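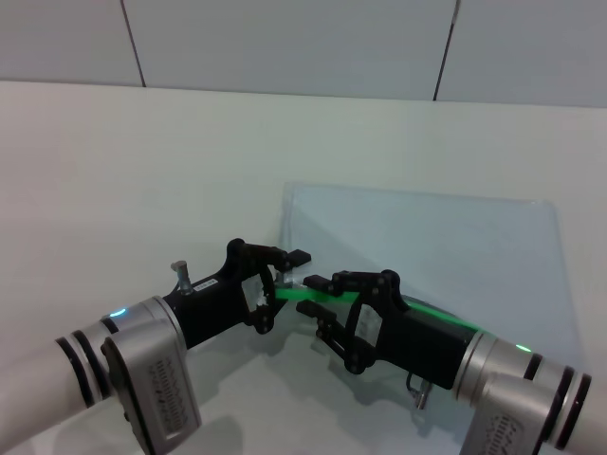
## 6. Aligning the two arms

Do this section after the arms are bolted down and the joint zero routine (section 5) has passed on both sides. Repeat it after any gripper swap, after a collision stop, and every 1,000 cycles in normal use.

The check uses a straight rod held by both grippers at once. If the two arms agree on where the rod is, neither one pulls on it. If they disagree, the force readings on the Stokora controller will show it.

**You need:**

- the green alignment rod
- a lint-free cloth
- the 3 mm hex key from the Kaimal tool roll
- the cell log

**Caution:** Both arms are powered during steps 4 to 11. Keep your hands outside the work area and keep the stop button within reach. Hand the rod over only when the screen says *Gripper open, arm held*.

### 6.1 Rod check

1. Clear the tabletop. Leave the clear panel standing in its normal place.
2. Wipe the rod and all finger pads with the dry cloth. Do not use alcohol on the pads.
3. Roll the rod on the tabletop. If it wobbles, replace it (part 2383 in the Grollcombe spares list).
4. On the controller, open **Service > Pair alignment** and select **Rod**.
5. Wait for both arms to reach the start pose, then place the rod in the right gripper and press **Close right**.
6. Press **Bring left**. The left arm moves in at low speed and stops with its fingertips at the end of the rod.
7. Look at the rod from the front and from one side. It should lie level between the fingers and should not bend.
8. Press **Close left**. Wait for the force readings to settle.
9. Write down the three force values for each arm.
10. If every value is inside the green band on the screen, press **Accept**. Go to 6.2.
11. If any value is outside the band, press **Release left** and then **Retry**. After a second failure, stop and go to 6.3.

**Note:** Cables below the grippers need enough slack for the full wrist turn. A tight cable adds a side load that looks the same as an alignment error.

### 6.2 Wrist camera check

Open **Service > Cameras** and bring up each wrist view in turn. Focus is fixed for working distance, so a plain surface close to the lens shows no detail, and edges go soft while the arm is moving.

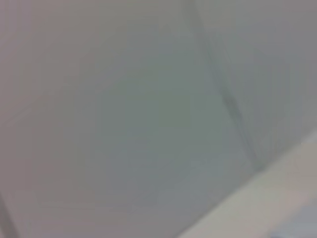 1. Let the arm come to a complete stop before judging the picture.
2. Jog the wrist until the printed target card fills the view.
3. Check that the small numbers on the card can be read in all four corners.
4. If they cannot, clean the lens cover and look again. If there is no change, check that the camera bracket is seated and tighten its two screws with the hex key.
5. Press **Save view**. Do the same for the other wrist.

Do not loosen the focus ring. It is set at Stallau with the camera off the arm and cannot be set again in the cell.

### 6.3 If alignment fails

| Code | Meaning | What to do |
|---|---|---|
| 227 | Side force too high | Free the gripper cable, repeat 6.1 |
| 231 | Rod slipped | Clean the pads, repeat 6.1 |
| 240 | Arm base has moved | Check base bolts, repeat section 5 |

Replace the finger pads at 4,000 cycles even if no code has appeared. Fit both pads of a gripper together, then run 6.1 again from step 1.

Enter the date, the cycle count and the accepted force values in the cell log.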